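Planning the cleaning robot budget: start with the floors or the machines?
Forum: Facility Operations > Equipment and Purchasing

beltandbar
Posted 9:12 AM

Long post, sorry, I'm excited! I run a small gym in Gadstead and I've finally been given the go-ahead to put together a real proposal for automating part of our cleaning. I have until August to get it in, and I'd love for people who have bought this kind of thing to poke holes in it before the owners do.

What I'm looking at:

Option A is a Plaseck floor robot, a small vacuum and scrub unit. A refurbished one with the dock is quoted at 3000. We'd own it, and they throw in a 30 day return.

Option B is a Fludholm mobile arm that wipes equipment. It's a lease only, 1000 a month, with service included. It drives itself up to a machine, does the surfaces it has been taught, swaps the pad and moves on.

I can't do both in the first year. Right now all of it is done by hand, floors and machines, and the cardio row eats most of the time. The treadmills have a lot of shape to them. You've got the big curved frame, the cup holders, the gap under the console where sweat and dust both end up, then the buttons on the console, then more buttons down on the handlebar panel.
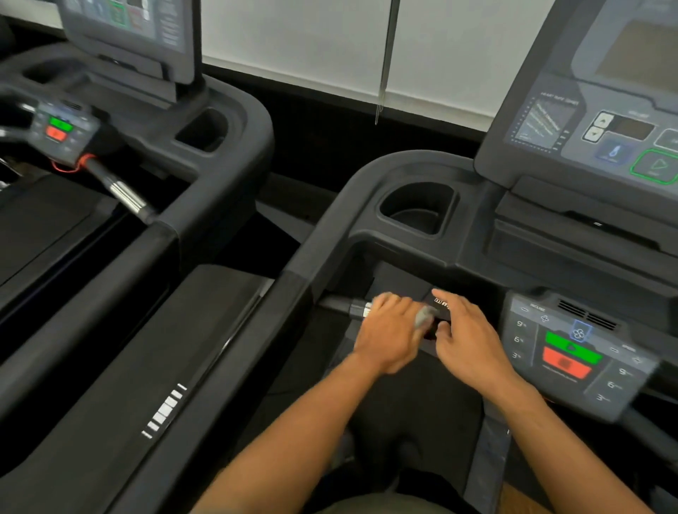 So my heart says B, because that is where the hours go and it's the part everybody puts off at closing. My calculator says A. I've read the Fludholm brochure so many times I could recite it, and it's pretty vague on which surfaces count as "reachable." Has anyone had one on a treadmill row, not just benches and mats? And if you went with floors first, were you glad you did?

quietflywheel
Posted 9:40 AM

Floors first, and I'd say it louder if the forum had a bigger font. We've had a Plaseck for two winters. It's a boring purchase and I love it. You map the room, you tell it where not to go, and in the morning the floor is done. Figure in brushes and filters, we set aside 300 a year for those and haven't blown past it yet.

The arm is a wonderful idea, but at that lease you'd pay the price of the scrubber every three months. Do that math in front of your owners before they do it in front of you.

northannex
Posted 10:05 AM

Disagree with quietflywheel, at least partly. The comparison shouldn't be price against price. What does a closing shift look like at your place? If floors are a quick vacuum and a mop, you're buying a machine to save you the easy part. We made that mistake. Bought for floors, very proud of it, and the staff were still going over the cardio machines by hand every night exactly as long as before.

That said, I haven't used the Fludholm, so take the enthusiasm on that side with salt. I would ask for a demo on YOUR machines in YOUR room. How much space do you have between treadmills?

beltandbar
Posted 11:31 AM

Not much space, and that's my biggest worry. The row is tight, with one treadmill's frame close to the next and the wall right there on the other side. A person can lean across and get at things from a bad angle. I don't know if an arm on a base can do that.

I sat down last night and wrote out the surfaces in the order we do them. It helped a lot, and I recommend it to anyone planning one of these. Handlebar top first. Then inside the tray, and you really have to get a finger into the corners of it. Then along the front of the frame and down low, near the end of the deck, where the cloth has to go in sort of pinched. 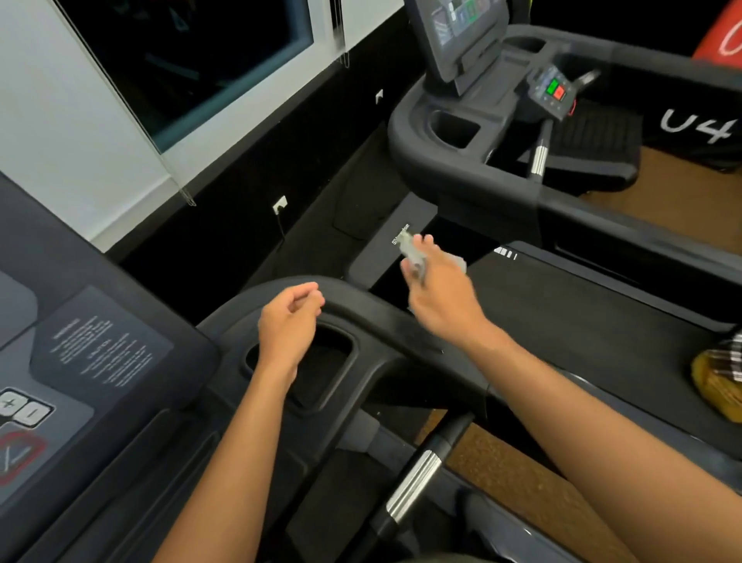
After that come the handles, and the side rails last, so the dirty end of the cloth never goes back up to where people put their hands. When I read that list as if I were buying a machine to do it, the handlebar tops look easy, the rails look easy, and the tray is the one I'd want to see with my own eyes.

northannex, a demo is a great idea. Their dealer near us is Sombatkul and they do site visits, so I'll ask whether they'd bring a unit.

rubberfloorfan
Posted 12:18 PM

Oh I love that you wrote the list. Do one more column: what happens if the machine gets it wrong? A missed rail is a missed rail. A pad dragged over the console could start a belt or hit the stop. And please ask about the safety key cords! Anything that loops down and dangles is exactly what I'd expect a moving pad to catch on. I'd want to hear the dealer's answer to that before talking about money at all.

Also ask if you're allowed to teach it new surfaces yourselves or if that's a paid visit. That was the line item that surprised us with a different brand.

quietflywheel
Posted 12:50 PM

Good point on the cords. And see, this is why I'd start with the floor. The worst our Plaseck has done is swallow a shoelace.

Though to be fair to the other side, floor robots have their own version of this. Bags! Members put bags down next to whatever they're using and the robot just treats them as furniture and goes around. If you run it while people are in, you get clean paths and dusty islands. We only run ours after close. Do you have a clear floor at night, or is there always something lying around?

beltandbar
Posted 1:22 PM

After close it's clear, if whoever closes does the walk-around. During the day, no way. Shopping bags, totes, shoes, a charging cable, you name it. So that would be a night job for us too. We also have rubber matting in one part and a brown floor covering in another, and I still need to ask Plaseck if the scrub mode has to be off for part of the room. Adding that to the list.

More on the rails while I'm here, as rubberfloorfan has me thinking about what's easy and what isn't. I had them down as the easy part. But there are warning stickers on some of them, and the little labels have edges. Wiped by hand you feel the edge and go lighter over it. I'm curious if the arm has any sense of that or if it's the same pressure all the way down. 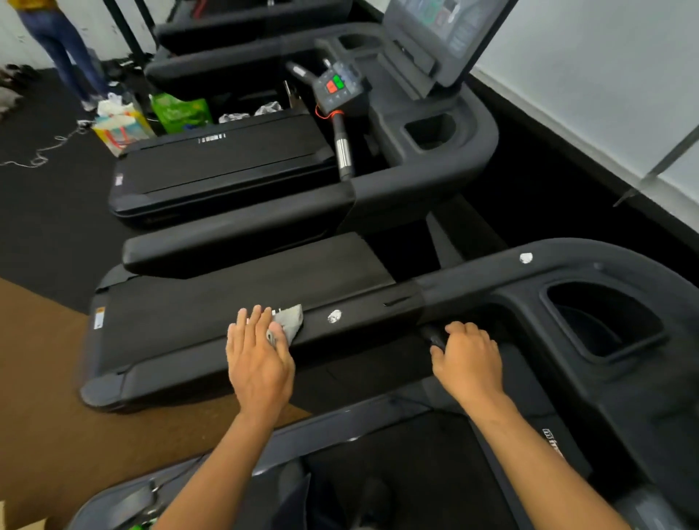 Cloth flat on the side rail, other hand on the handle.

tallrack
Posted 2:06 PM

Jumping in because I was on the buying side of a Fludholm trial at a bigger place. It does sense pressure and it was better at long flat surfaces than I expected. It was really nice to watch on benches! Treadmill decks and rails, also good, as long as it could park alongside. On a tight row it parked at the end and did what it could reach, and the rest stayed a hand job. For us that meant it did the outside machines beautifully and the middle ones halfway.

Cup holders: it did the rim. Not the bottom. Maybe there's a newer tool for that now, I'd ask.

We didn't keep it, but the reason was layout and I'd try again in a room with wider gaps. I don't think it's a bad product.

northannex
Posted 2:30 PM

tallrack, that's the most useful post I've read on these. Did you look at moving the machines apart?

tallrack
Posted 2:44 PM

We did, and we would have lost a treadmill. That ended the conversation pretty fast. If beltandbar has floor to spare, measure it before the site visit and give the dealer the drawing. Sombatkul asked us for one anyway.

beltandbar
Posted 4:15 PM

We don't have floor to spare, and I'm not giving up a treadmill, so I think that moves the arm to year two in my proposal. I'm a little sad about it, I really wanted the arm! But I'm still going to ask for the demo so year two has real notes behind it.

Current draft:

Plaseck refurb with dock, 3000
Brushes and filters, 300 a year, thanks quietflywheel
Run the whole 30 day return period at night, and keep a log of what it skips
Fludholm demo on our own row, with the cords, the trays and the middle machines as the test
Leave a line open for one month of lease at 1000, in case the demo goes well and they'd do a single month

That last one might be wishful. Has anyone ever gotten a one month lease out of them?

rubberfloorfan
Posted 4:38 PM

Not from Fludholm, but ask, and ask in writing. Dealers say no on the phone a lot faster than they say no in an email.

northannex
Posted 5:02 PM

I still think you'll look at that clean floor in the fall and wish it was the treadmills. But it's a good plan, and cheaper to be wrong with. Please come back and post the skip log, I'd read every line of it.

quietflywheel
Posted 5:20 PM

Check that the refurb comes with the newer dock. The old one had a water tank latch that drove us nuts.

beltandbar
Posted 5:26 PM

Didn't know there were two docks. Emailing them now, will update when I hear back.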